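Two nights behind a big rig, sort of

My brother-in-law drives freight, and for years he's been telling me I should ride along on one of his runs so I'd quit complaining about trucks in the left lane. Last month I finally took him up on it. The run was Bralden to Lurnville and back, 1,421 miles on the trip sheet, with one night in the sleeper each way (him) and one night each way in a motel bed (me, I'm not proud).

I had all these ideas about what the cab would be like. Mostly I figured it would be loud. It's not! It's quieter than my hatchback, and the seat rides on air, so when you hit a bad patch of road you float up and down like you're on a pool toy. The first hour I had a big dumb grin on my face. By the third hour my lower back had some questions. Apparently you're supposed to set the seat for your own weight, and I'd been riding on the setting for whoever was in it last.

What I really wasn't ready for was how far ahead he looks. I drive by watching the car in front of me. He's watching the hill after the next hill. He'd ease off the pedal and I'd think, what are you doing, there's nothing there, and then half a minute later brake lights would start popping on way down the road. Loaded like we were, he leaves 7 seconds between himself and whatever's ahead. I tried counting it out loud and it feels like forever. It's also exactly the kind of gap that people in hatchbacks look at and think, oh good, a space for me. I counted myself among those people until last month. Sorry, everybody.

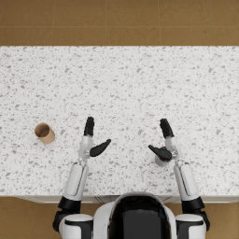 Every time somebody dropped into that gap he had to back off and build it all over again, and of course then another one would slide in. He didn't even get mad. He just sighed a little through his nose and let the speed drop. I got mad enough for both of us, and I was muttering at minivans by lunchtime.

Then there's the left lane business, which was my whole complaint in the first place. His truck is governed at 70, and so are plenty of others, but they aren't all set quite the same. So when he comes up on one that's going a hair slower, he can either sit behind it for the rest of the afternoon or go around it at the speed of a melting ice cube. On the flat that's annoying for the cars stuck behind. If there's a hill in the middle of it, it's awful for everyone. We had one pass on the long climb outside Lurnville that went on so long I finished a sandwich. The other driver finally backed off and let us in, and they did the little flash of the lights at each other, and I found that weirdly touching.

The unloading part was the slow part. We got to the Grostetti warehouse well before our slot, at 5 in the morning by the clock on the dash, and then we sat. And sat. It's a grocery place, so everything comes in on a schedule, except the schedule seemed to be more of a hope. I read half a paperback. He slept like a baby. When the dock light finally went green, he backed that trailer in between two others on the first try, in the dark, with maybe a foot to spare on my side, and I can't parallel park at the library.

Food report, because I know some of you only come here for the food. The truck stop coffee is better than it used to be. The hot dogs are the same as they ever were. But right off the exit on the way home there's a Thai place called Chareonsuk with parking for rigs out back, and I had a bowl of noodle soup there that I've been thinking about ever since. Go on a Sunday if you can – they do a crispy pork thing and it's gone by early afternoon.

We rolled back into Bralden after dark and I climbed down backward, like he'd taught me (three points of contact, he's very strict about it), and my legs had forgotten what stairs were. I've been leaving a bigger gap on the highway ever since. It makes my commute 2 minutes longer. My next goal is to talk him into taking me on a winter run, maybe in January, though he says chains are no fun at all and I'd be expected to help with them.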